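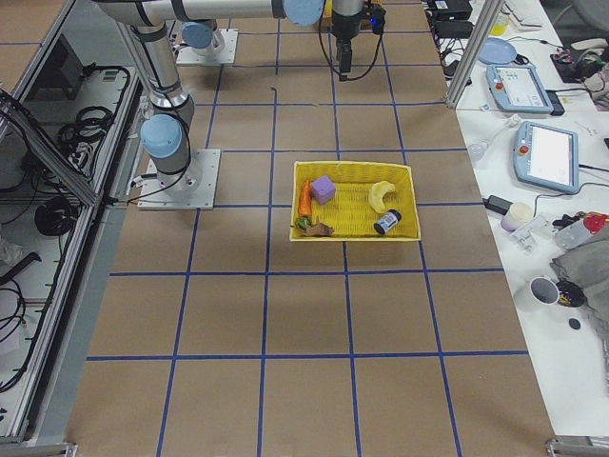 Catalog p. 234

Celtov Street Closure Barrier Set
Made by Prorka
Item in stock at Diltport

The Celtov set is a portable steel barrier line for marches, rallies, parades and planned street closures. City works crews and event organizers use it to mark a route or keep a lane open for ambulances. The panels hook together at the ends and can be set up by two people without tools.

Full set: $2,599
Half set: $1,519
Replacement feet (pair): call for price

Feet turn flat for stacking. The loaded cart weighs 155 pounds — check your lift gate before you order. The cart rolls on four wheels, two of them locking.

Finish is hot-dip galvanized. Panels can be powder coated in white, orange or yellow. Add two weeks for color orders. City seals and department names go on a bolt-on sign plate, sold separately.

These barriers are for people on foot. They are not rated to stop vehicles. For vehicle blocking, see the Negri water-filled line.

Panels from the older Celtov set will hook to this one, but the feet are a different size and do not swap. The change was made in July.

Rental is offered by the day or by the week. A signed street permit is needed for rentals on public roads.

Quotes and bulk orders: Zixuan Mao
Rentals and permits: Yevdokiia Skoryk

Prices last updated October 22, 2020. Freight is extra.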